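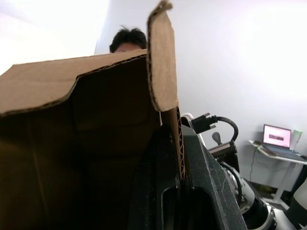 Carton, one flap up. Torn top edge on the upright flap.

27/05/2018
Carton reuse, notes on stock condition

Went through the used shipping cartons with Ostap Nazarenko to decide what can go back out with the Umel orders. All plain brown corrugated, mixed suppliers, mostly Zerina and Lysenko. Batch is 146 pieces.

Criteria as agreed in October:
- Tear at a flap edge: accept if it stops short of the score line.
- Curl on a flap: accept, tape holds it down.
- Crease in a side wall: accept one. With two or more the wall bows under stacking and the carton goes to void fill.
- Crushed fluting at a corner: reject.

Cut edges are the quickest check. If the wave of the fluting is still open and even, the board has kept most of its stiffness. Flattened fluting feels soft under the thumb before it looks wrong.
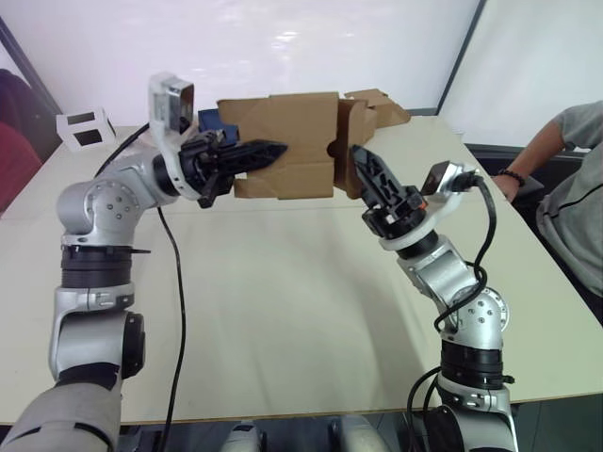
Crumpled cartons are harder to call. Squaring one up and folding the flaps in sequence brings back the shape but leaves the creases, and the load goes to the creases first. Ostap wants a separate pile for these, light goods only, max 4 kg. Said Gaber would rather scrap them. Left open.

Tape: the Esirent roll lifts on dusty board. Wipe the seam first, then two strips across the center and one along each end.

Shelf count of new cartons is 544, so there is no rush on the doubtful ones.

To do: mark the light-goods pile, ask Said about the stacking limit, order tape.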